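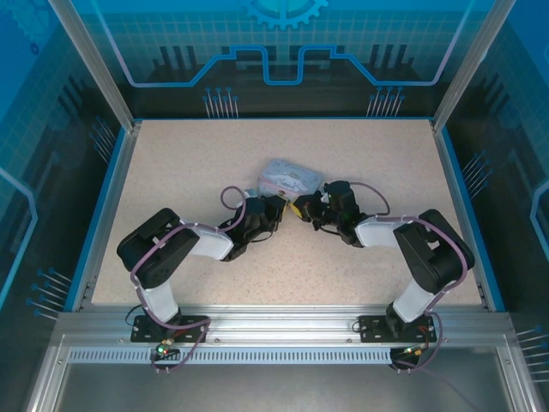

Visite du salon Bomness : le plan de travail et le rangement du petit matériel

Dans le cadre de son programme de visites, l'association Zemora s'est rendue au salon Bomness, qui réunissait cette année 91 exposants. La délégation a consacré la matinée au rangement des petits objets.

Sur la table beige mouchetée, à l'aspect de granit, étaient présentés une boîte rectangulaire en métal, aux angles arrondis, et un petit objet jaune. Les échanges ont porté sur le choix des contenants — format, couvercle, étiquetage.

La prochaine visite, prévue en août chez Kravets, est limitée à dix participants.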